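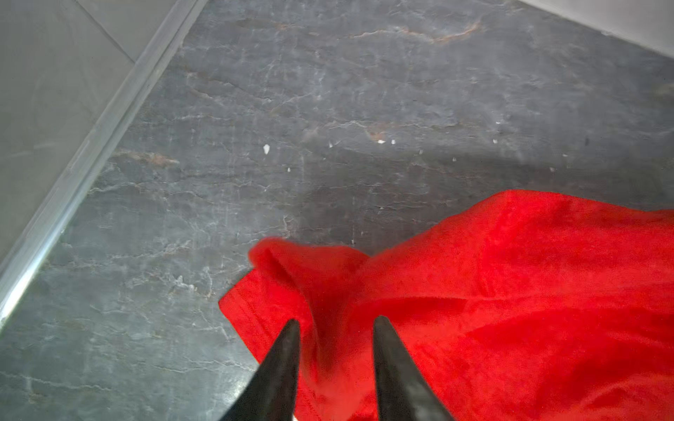 Stop calling it a grasping problem, Noreen Bugti told the Monday crowd at Ravico, it's a deciding problem, the fingers only do what they got told four steps ago. She had the log open on the big monitor and was scrolling too fast for anyone to read it.

Cloth, then. Cloth on a floor, two arms, one basket. The software that runs it is called Wukeck and it's been rewritten twice since the summer, once on purpose.

I got there at eight in the morning with a bad coffee. Stayed till they turned the heating off.

What Wukeck does, quickly. A camera at the wrist, another over the workspace. The overhead view says where the cloth is and what's in the way. The wrist view says where to pinch. In between sits a planner that has to agree with both of them and mostly agrees with neither. Areeba Soomro wrote most of the planner. She talks about it like a roommate who leaves dishes.

The wrist model looks for three kinds of place: a hem, a peak, a flat. A hem is good if you want to know what the thing is and which way it's lying. A peak is good if you just want it off the floor. A flat is bad for nearly everything, you press down and slide. For months the model loved flats. Big confident red blobs, center of mass, go. It would pat the towel.

Soomro's fix was not clever, she says. They quit asking the network for one best point and asked for a whole map of scores, then let the planner throw away anything the wrist couldn't reach at a decent angle. Ugly code. It's in a file called temp_filter and it's going to be in temp_filter until the sun burns out.

Then the floor. Dark marble pattern, veins all over it, and a vein looks a lot like a fold if you're a small network raised on plain tabletops. Rusty ones especially. The old segmenter would take a reddish streak and glue it on to the edge of a red cloth, and you'd get a garment with a tail. Bugti's team went back and trained on patterned floors, 3,000 labeled wrist views, and she labeled a good chunk of them herself on a train. Also crumbs. Little white bits on the floor each got a tiny mask and a tiny score and the planner would solemnly consider picking up a crumb. There's a minimum area now. One line. Bugti is still mad about how long it took to find that line.

Depth doesn't rescue you, by the way. I asked. Thin fabric on a shiny surface, the depth reading goes to mush right at the border, exactly where the hem is. So color and texture do most of the work and depth gets a vote when there's an actual ridge.

Lunch was noodles. We ate by the workstations and watched the scheduler logs, which sounds dull and was the best part of the day.

Two arms means they can help each other and also means they can hit each other. Wukeck books space in time slots. An arm asks for a chunk of air, gets it for so long, gives it back. The basket is the hard bit as both arms want it. Everything ends at the basket.

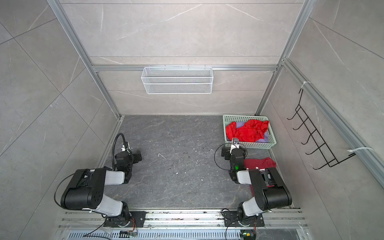 The rim was the worst of it. The planner treated the basket as a solid box for the longest time, walls, lid, the lot, so every approach went way up and over and the arm ran out of reach. Then they made it an open box, and approaches got so bold the fingers would clip the edge. Version three gives the rim its own cost. Touching it is allowed, it's just expensive. "Contact isn't a crash," Soomro said. "We had to go through the whole code base and un-say that."

Because the stop logic did believe contact was a crash. Any bump over threshold, everything halts, a person walks over and presses a thing. Fine for metal parts. With soft stuff and a plastic basket you're bumping all day. There are now 2 thresholds, a low one that slows the arm and replans and a high one that stops dead. Who picked the numbers? Silence. Soomro pointed at Bugti. Bugti pointed at the ceiling.

The tool I'd steal, if I built robots, is the replay. Every attempt gets saved as a bundle: both views, the score map, what the planner wanted, what the scheduler let it have. You drag a slider and see the moment the plan changed its mind. They keep a folder of 102 attempts they call the museum, all strange, and no change goes in until it's been run against the museum overnight. On Wednesday a change came back worse on the purple cloths and better on the red. They argued over it for most of an hour. It didn't go in.

I watched one replay maybe nine times. The wrist comes down with the fingers open, the score map is bright on a fold, then it flickers, hem, fold, hem, fold. The arm just hovers. Dithering, they call it, and the cure is a bit of stubbornness: once picked, a target has to lose by a clear margin before its dropped. How big a margin is a setting. The setting has a comment next to it that says "ask Areeba."

What's missing? Plenty. Cloth under cloth. The segmenter sees one lump and the arm brings up both, or brings up one and drags the other by a sleeve. Cloth hidden behind an arm, too. The overhead camera can't see thru a forearm, so Wukeck has to remember that something was there, and its memory is short and kind of hopeful. Soomro wants a proper belief over hidden items. Bugti wants the arm to just move out of the way and look. They've been having that conversation since Febuary, and both branches exist, and both sort of work.

When I left Soomro was adding another attempt to the museum. Bugti had her coat on and was reading over her shoulder, telling her the label was wrong.

Comments (4)

marta_k
The rim cost thing is so real. We did the same with bins and ended up with 172 tuned parameters. Do not recommend.

DGH
Which wrist camera? Article doesn't say. Would've liked a sidebar with the actual rates too.

oldplanner
Move the arm and look. Bugti is right. Memory of hidden objects is where my last two projects went to die.

marta_k
@oldplanner depends what a look costs you! Ours was four seconds each time, added up fast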